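Stakari (video game console)

Print this article | E-mail this article

The Stakari is a home video game console developed by Sodlow and released in November as the successor to the Stemelik. It is a fixed-design machine with an internal optical drive and a removable hard disk, and is sold in a single configuration. The console was designed by a team led by Etenesh Jemal, who had earlier worked on the memory system of the Stemelik.

Development

Work on the Stakari began under the project name Evangelista. The first design used two separate memory pools, one for the main processor and one for graphics. Outside developers who were shown this version reported that moving data between the pools took up too much of each frame, and Jemal's team replaced it with a single shared pool. The change delayed the console by one holiday season. The name Evangelista was kept for the system software and still appears in the "About this console" menu.

The case was drawn by Mulugeta Shiferaw. It draws air in at the front and vents it at the rear, and the manual calls for 100 mm of clear space behind the unit.

Hardware

The main processor and graphics processor share one package, cooled by a heat sink and a single fan. Under full load the console draws up to 158 watts. In rest mode the processor is shut down and a small secondary chip handles downloads and controller charging.

Output is through one HDMI port. Games may be drawn at a lower resolution and scaled by the console before output – the method used is left to the developer. There are 3 USB ports, two at the front and one at the rear. The rear port is the only one that supports external storage.

The hard disk sits behind a sliding plate on the left side and can be replaced by the owner with any 2.5-inch drive of the same height. Replacing the disk does not affect the warranty, but the system software must be reinstalled from a USB drive.

Compatibility

Most discs made for the Stemelik run on the Stakari without changes. They run at the clock speed of the older machine unless the publisher has issued an update. Sodlow's compatibility list names 1120 titles. Games that relied on the Stemelik's camera port are not supported, and no adapter was released. Save files can be moved by network cable or USB drive.

System software

The home screen is a single row of tiles sorted by last use. Folders were added in an update dated February 2018, together with a setting to limit fan speed during disc installation. Tsion Mekonnen, the lead interface designer, removed the animated backgrounds of the earlier console to free memory for games.

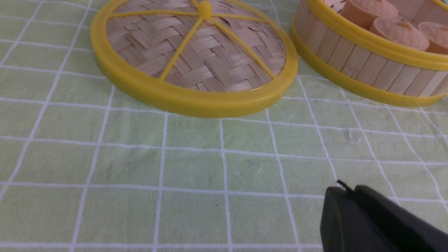
Reception

Reviewers praised the shorter loading times and the quieter fan. Yolanda Huaranga wrote that the gain in picture quality was clear on a large screen and hard to find on a small one. Shayne Tawhiri criticized the controller, which kept the battery of the previous model, and the placement of the power button next to the eject button. The placement was not changed in later production runs.

Related articles

Stemelik
Evangelista (system software)
Sodlow
List of Stakari games
Stakari controller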